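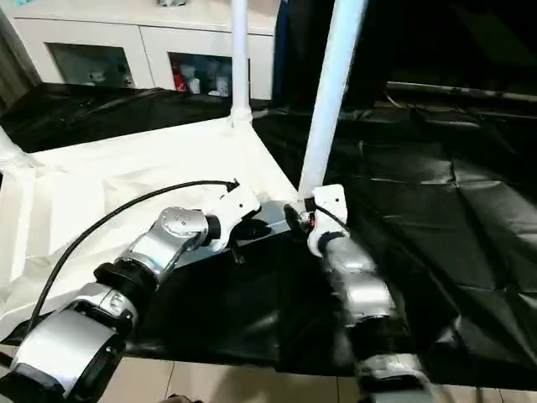 The two arms of the Ellano cell in Grikholm, with a flat metal bar between the grippers.

Ellano cell in Grikholm gets new service plan

Nov 11, 2024

The two-arm handling cell at the Ellano workshop in Grikholm is back in daily use after its first large service. The counter of the cell stood at 1830 operating hours when the arms were stopped. The service was done by the company's own technicians together with Osell, the firm which has the maintenance contract for the site.

Ellano uses the cell for handling tests with household goods and small metal parts. The objects are changed often, and many of them are not made for a robot. A flat bar must be taken at the ends, a container with a spout must be held without pushing it over, and a plastic box with inner walls gives the fingers very little to hold on. For this kind of work the condition of the gripper fingers is more important than the speed of the arms, according to the workshop.

The technicians began with the finger surfaces. They are cleaned now at the beginning of every shift with a dry cloth, and once a week they are looked at under a strong lamp. Small scratches are accepted. If the surface has come loose at a seam, or if a smooth place has formed at the tip, the finger is taken off and replaced. Before the service there was no written rule for this, and each shift decided for itself. Two of the shifts had quite different opinions about what is a worn finger.

After a finger is replaced, the gripper has to find its zero position again. The fingers are closed slowly without any object, opened fully, and then closed on a steel gauge. The value on the screen must agree with the gauge in 3 closings one after the other. If one of them is outside the limit, the technician loosens the finger screws, seats the finger again and starts from the first closing. The complete procedure for both arms takes 65 minutes when everything goes well. Osell believes that it can become shorter, but the firm doesn't want to promise a number yet.

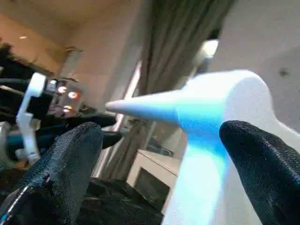
Gripper fingers at a white object with a long, tapered spout. Another arm stands in the background.

The second part of the service was about the cables. On an arm that turns the wrist many times in an hour, the small cable at the gripper is usually the first thing to give trouble. It was so in Grikholm too. In July one of the grippers lost its signal from time to time, always when the wrist was near the end of its range. The technicians changed the gripper controller first, and the fault came back on the next morning. Later they found that the loop of the cable was too short, so the plug was pulled a little at every full turn.

The loops have now been made longer on both arms, and the length is written down in the service book. A longer loop has its own problem — it can catch on the things that stand in the work area. For this reason each new program is run one time at low speed, with a technician at the stop button who watches only the cables.

The software of the cell comes from Naciri. With the last update it can save a separate closing force for each object, and Ellano has spent a good part of the autumn on filling this list. Thin plastic needs the most patience. If the force is too low, the wall slides between the fingers when the arm lifts. If it is too high, the wall bends, and the object turns in the grip even when it does not fall.

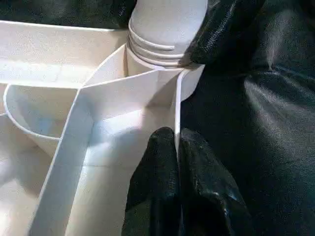
The workshop has chosen to start from the lowest force and to raise it in small steps, and the operator writes down the first value at which the object stays still. This value is then tried again on the other arm. The two grippers are of the same type, but they don't always agree, and the list has a column for each of them.

The camera settings were also checked. Shiny material in the work area sends back the light from the ceiling, and white objects can become too bright in the picture. The technicians have now fixed the exposure by hand and don't let the camera choose it. The lamps must be switched on before the first run of the day and stay on until the last one. Operators who want to change the light have to repeat the camera check.

Ellano says that the routine will stay as it is until the end of the winter. Then the service book will be compared with the list of stops, and the workshop will decide if the weekly control of the fingers can be done less often. The cable control will not be changed. Spare parts for the grippers are kept in Grikholm from this month — until now they had to be ordered from Osell, and during the cable fault the cell waited 3 days for a plug.

A second cell is planned for the same building. It will get the longer cable loops from the beginning, and its operators will be trained at the present cell before the new arms are delivered. The date of delivery has not been announced.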